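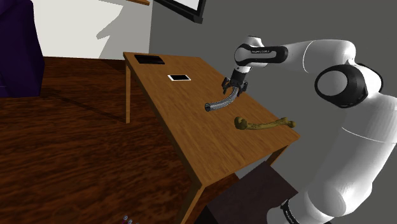
The **Lustwood parking ordinance** is a by-law of the town of Priltville governing where, when and for how long a vehicle may stand still. It was adopted on 9/14/20, at the third attempt, after a debate that had outlived two mayors and one of the car parks in question.

## Background

Lustwood, the older part of town, was laid out for carts. Residents had asked for permits for years, while traders on Demchenko Street held that any permit at all would finish them off. A first draft, in May, pleased neither side and was withdrawn before the vote.

## Provisions

The ordinance created 18 permit zones, several of them shorter than the signs announcing them. Visitors may park for three hours, except outside the Wisent Hall, where the limit is suspended during council meetings – a clause the council passed without discussion.

## Reception

Councillor Sarla Rana, who drafted the final text, called it "a compromise, in that everyone has rung me about it". A petition against the scheme gathered 1,604 signatures, a respectable total in a town that rarely troubles the polling stations. It was received, noted and filed.

The zone boundaries have been amended twice. A proposal to extend the scheme to Sundays remains with the highways panel.

## See also

- Priltville Town Council
- Demchenko Street loading bay dispute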